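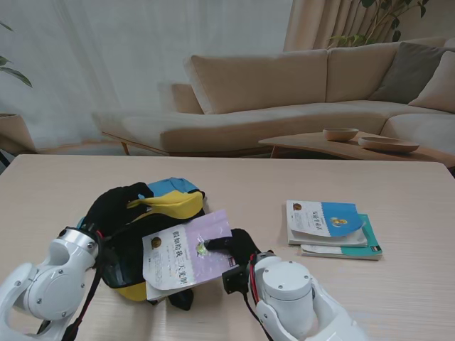

Does killing the Warden in Eskildsen lock you out of the Veltow ending?
Only if you do it before the bell quest is flagged complete; after that the ending check ignores him.

saltmarsh_8
Are you sure about the flag? I killed him after the second bell and still got the Clondell ending. Patch from February, no mods.

ferrule
The second bell doesn't set it. The flag is set when you hand the clapper to Zilletti and exhaust her dialogue. If you leave the conversation early the journal updates but the flag stays at 0.

saltmarsh_8
That would explain it. I skipped out after her first line.

grommet47
Disagree with part of this. Loyalty is checked as well. With Zilletti under 47 you get Clondell whatever you did with the Warden. I have two saves that differ only in that value.

ferrule
Loyalty decides whether she survives the final fight. If she dies, the game falls back to Clondell. Same result on screen, different cause. Keep her alive at low loyalty and Veltow still fires.

grommet47
She has 3,000 health and stands in the fire. I've never managed it below 47, so in practice it is a requirement.

ferrule
Give her the ward from chapter 8 and it's manageable. I'd still list it separately in the guide – people are grinding loyalty when their problem is the dialogue.

oxbow
Does sparing him change anything beyond the ending? He's the main antagonist for half the game and then just stands in the cellar.

grommet47
One extra line in the epilogue. You lose his key if you spare him, so the upper archive stays shut.

saltmarsh_8
Reloaded and finished her dialogue. Veltow ending this time, Warden dead, loyalty 52.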